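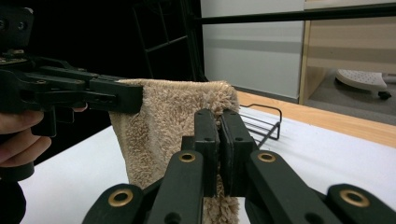

Sutwood Towel Handling Set – README

The Sutwood set was recorded in the finishing room of the Mernley laundry, where hotel and clinic towels are folded before they go back to the customers. It covers the part of the work which is still done completely by hand: taking one towel, opening it, folding it, and putting it on the stack. All demonstrations use hand-held grippers, so that the person decides the movement and the robot later learns from it. A typical moment is the one with the beige terry towel, where one gripper pinches an upper corner and holds it off the white table while the two fingers of the other gripper clamp the cloth between them. This document explains what is in the set, how it was made, and what we learned about the people whose work it concerns. Please read the last part also, even if you came only for the data.

Version

Release 3, dated 2 December 2018. It replaces the release of September, in which the time stamps of the left and right gripper did not always agree. If you trained on the old files, please train again. We are sorry for the extra work.

Contents

The set has 700 demonstrations, stored in 4 folders by task:

corner_pick – lifting a towel by one corner from a flat or crumpled start
two_hand_open – passing from one corner to two held points
fold_half – first fold on the table
fold_stack – second fold and placing on the stack

Each demonstration is one folder with the video of each gripper, the opening width of the jaws over time, the position track, and a short text file named notes.txt. The notes file is written by the operator in her or his own words. We corrected nothing in it. Some notes are one word long and some are very useful, for example "the hem was thick, I went again from the side".

Of the demonstrations, 112 are marked as failed. A failed demonstration is one where the towel was dropped, or where the operator stopped and started again. We recommend to keep them in a separate split. Do not delete them, please – they show very well how a person recovers from a bad grasp.

How it was recorded

Operators worked at a normal table at their own speed. Before the first recording, each had time to practice with the grippers until they said themselves that they were ready. There was no target for the number of towels per shift, and recording time was paid at the same rate as folding time. The grippers were built by Clondano after the drawings in the hardware folder. The recording software is from Zwahlen, and you need their reader to open the position tracks.

Terry cloth was chosen first because it is the most common material in the laundry and because the loops catch easily on sharp edges. Smooth sheets are not included. We tried a few, but the position tracks were poor and we did not want to publish them.

Known problems

The position track is sometimes lost for a short time when a towel hangs in front of the camera. The column track_ok is 0 in these parts.

Gripper opening is measured at the motor side for the left unit and at the finger side for the right unit. The values are therefore not directly comparable. Use the file calibration.csv.

Other objects can be on the table in the videos. A model which uses the full image may learn the objects instead of the towel, so we crop to the lower part for our own training.

Left-handed operators are few. The mirrored data which we provide helps, but in our tests it was not equal to real left-handed data.

Intended use

The set is made for research on grasping and folding of cloth, and for planning of stations where a person and a robot share one table. It is not suitable for measuring the performance of a worker. We removed the operator numbers from the public files for this reason, and the license forbids any attempt to find them again.

What it changes in the finishing room

When the project began, the operators were told that the robot would take over "the boring part". After the first weeks we had to admit that we did not know which part this was. Several operators said that folding is restful, and that the hard part is pulling heavy bundles out of the carts. The carts were not in our plan. They are now, as a separate project.

The present agreement between Sutwood and the laundry is as follows. The first robot station will fold bath towels only. The operators keep the inspection for stains and torn hems, and they can stop the station at any time without giving an explanation to the shift lead. The hours which become free go first to training on the ironing line, which has a higher pay grade. No position will be ended during the trial. What happens after the trial is not decided, and we think it is correct to write this openly in a data card.

There are also smaller changes. With grippers in the hands one cannot feel if a towel is still damp, and operators normally find this by touch without thinking of it. In the recordings a few damp towels went to the stack and had to be sorted out later. A moisture check must therefore be added before the robot station – or a person must touch each towel, and then part of the saved time is gone again. Operators also reported tired thumbs after long recording blocks. We shortened the blocks and put the change in the recording guide.

One request from the operators is still open. They want to see the robot make its mistakes before it is installed next to them, with enough time to say what they think about it. Demonstration hours at Mernley are being planned.

License and contact

Research use is free. For commercial use, write to the Sutwood data desk. If you find an error, send the folder name and the time in the video. Reports without a folder name are difficult for us to follow, but we read them too.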